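Building on a Cloth

Lahcen Slaoui came back to toy bricks at 40, which he says is later than most and earlier than a few. He had a box from childhood in his mother's loft, brought it home in January with the intention of giving it to a nephew, and sorted it first. The nephew got half.

What interested him was the very small end of the hobby. There is a branch of it where people fill a living room with a railway station or a cathedral, and the magazines like to photograph those. Slaoui builds things you could cover with a cup. A wall, a hedge, a corner of a shop, a bird if the colours allow. He gives himself an hour, and when the hour is up he stops, takes it apart and puts the pieces away.

I asked him to show me how he sets up, as I have been trying to do the same at home and making a mess of it. Most of what follows comes from him, with a few complaints of my own.

The first thing is the baseplate. He likes a large square one in grey. Green is the colour most of us had as children, and it is fine if you are building a garden, but every other colour has to fight with it. On grey you can see what you have. Dark blue and black stay separate, and a green brick looks green. A big plate also gives you room around the model, so you can start in one corner, decide it is wrong and start again in another without clearing anything.

The second thing is what goes under the plate. I had been working straight on the table and had not thought about it. Slaoui puts down a printed cloth, and he favours paintings. Van Gogh is his usual choice, the late wheatfield kind of picture, with a blue sky full of black strokes and a great deal of yellow and ochre below. His argument is that a plain cloth is dull to look at for an hour and a patterned one with small flowers sends your eyes all over the place. Long brushstrokes sit somewhere between the two.
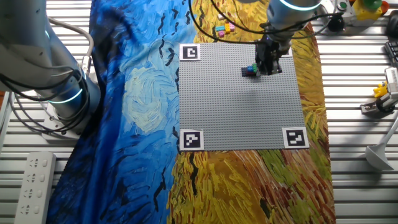 He is firm about keeping the spare bricks off the plate. They go on the cloth, past the top edge or the near edge depending on which way round you are sitting, and you take out only what you think you will use. This sounds fussy and it changed how I build. With a full tub at my elbow I spend most of the time digging. With a few pieces laid out, I look at them and something suggests itself. If I get stuck I am allowed one trip back to the tub.

The drawback is that some colours vanish on some parts of the print. Yellow bricks on a yellow field are the worst, and I have swept more than one into my lap along with the crumbs. Pink, lilac and light blue show up well against the yellow. Dark blue is safer there too, and hopeless on the sky. Slaoui turns the cloth to suit the colours he is using that day. I had never thought of turning it.

Then there is the table itself. Cloth slides on a smooth top, and a ridged metal one is better than you would expect, as the weave settles into the grooves a little once there is some weight on it. On my own kitchen table I have ended up using a rubber drawer liner from Rolum, cut slightly smaller than the cloth so that it does not show. Double-sided tape also works but leaves a line that you will be scrubbing at for weeks.

Loose bricks are easy to come by if you are not proud. Slaoui buys mixed bags from Girard, a second-hand toy shop that sells them unsorted, and has had bags with dolls' shoes and dominoes in them. I went for a sorted lot from Aronon, 1,000 pieces in a flat carton, and I think I paid for the sorting. Once they had been out on the table a few times they were as mixed as his.

For storage he uses drawers and I use lidded tubs from Ulleo. The tubs stack and the lids stay on, but you cannot see what is at the bottom. His drawers are shallow - one layer of bricks and no more - and arranged by colour. People who build big sort by shape. If you build small, he says, colour is what you go looking for, and whether it is a two by two or a two by three you can settle when you get there.

We built the same thing one afternoon, he at one end of the table and I at the other. The rule was 21 pieces, with green on top. Mine was supposed to be a tree on a rock. His was a market stall, and he had it done with half the hour left, so he took the top off and tried three other greens. Mine leaned. A stack of narrow bricks will do that if you do not press each one down before adding the next, and I tend to push the lot at the end and hope.

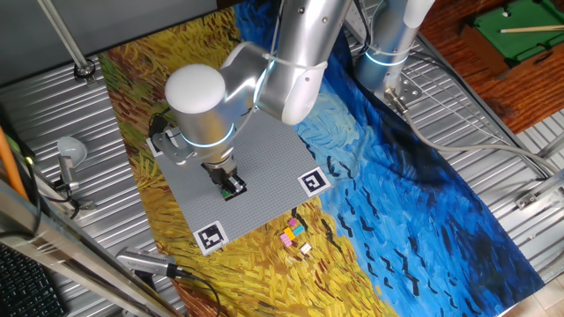

The grey plate on its wheatfield print, with a few spare bricks by the lower right edge.

A word on light. Slaoui works by a lamp set low and to one side, so that every stud has a small shadow and you can count across the plate without touching it. Overhead light flattens everything out. I tried it his way and placed things a stud out far less often, although I did keep knocking the lamp.

He does not keep his models, as I said, but he does keep a notebook, with a page for each one and the colours written down the side. There were 70 pages filled when I saw it. Some have a drawing. A few have only the word "no". He will go back to an old page and build it again in other colours, and he thinks the market stall would be better in magenta and dark blue, with the green left out altogether.

I have bought a second cloth, a harbour this time, mostly grey and white. The yellow bricks show up on it very well and the white ones have started going missing.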